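Home Topics Ask Tags Members Help

Cleaning hand-held gripper demos: drop the slow ones or keep everything?

Posted May 2, 2022 by Benjamín Cabral
4 minute read

I'm training a pick-and-place policy from hand-held gripper demonstrations. The recordings are fruit and vegetables being moved on and off a plate, done in ordinary homes. I have 3,000 episodes. The policy takes the wrist view and the gripper width and predicts a short chunk of relative poses.

My problem is with filtering. When I train on everything, the policy hesitates before it closes. It hovers over the object, opens a little more, closes halfway, opens again. When I drop every episode longer than the median, the hesitation mostly goes away but it gets worse on large or odd shapes. I trained both versions with the same seed and the same number of steps.

The Plurimo write-up says they removed slow demonstrations and saw a gain, but they only used boxes and cups. Has anyone compared this on soft or irregular objects? I would like a rule I can defend in a report. Right now I have a cutoff I picked by looking at a histogram.

Tools: Jumis for labeling, our own training code. Evaluation is 80 trials per policy, same start positions for both.

Answer 1

Just use all of it and train longer. More data always wins. Hovering is usually a learning rate problem.

Comment: I tried two lower learning rates and a longer schedule. Same hovering. — Benjamín

Answer 2 (accepted)

We ran nearly this comparison at Plamwood last July, so I can tell you what we found, with the warning that our set was smaller than yours. We had 710 episodes after throwing out tracking failures.

Episode length mixes two things. One is the person pausing: looking for the next item, shifting their feet, waiting for the other hand. The other is the object being harder to grasp. If you cut on total length you remove both, and the second kind is exactly what you need for the large and odd shapes. That matches what you are seeing.

What worked for us was cutting inside the episode:

Compute gripper speed and the change in finger width per step. Mark any stretch where both are under a small threshold for more than half a second. Remove those stretches, but leave the last few steps before each close. Then retime the remaining poses so there is no jump at the join. Check the joins by eye on a sample, because a bad join teaches the policy to lurch.
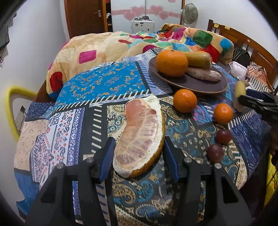
After that we kept long episodes as long as they ended in a completed grasp. Hovering dropped to the level of the short-only policy, and the large items came back to where the full set had them. I would not quote a percentage from our runs. The difference on large items was clear, the difference on small round ones was within what we got from changing the seed.

Two more things. Filter per object class if you filter at all, so a slow grasp is compared with other grasps of the same thing. And run at least 3 seeds. One seed and 80 trials will not separate two policies that are close.

Comment: Thanks. Did you trim before or after computing the relative poses? — Benjamín

Comment: Before. If you do it after, the chunks that cross a join are wrong.

Answer 3

Agree with the accepted answer on trimming. We do something similar in Miranda, our in-house preprocessing script, except we downweight the pauses and keep them in. It is less work and there are no joins to fix. We never compared it properly against cutting, so treat it as an option to try.

Also check your latency. If the width signal lags the video by a few steps, you get the same half-close and reopen, and no filter will fix that.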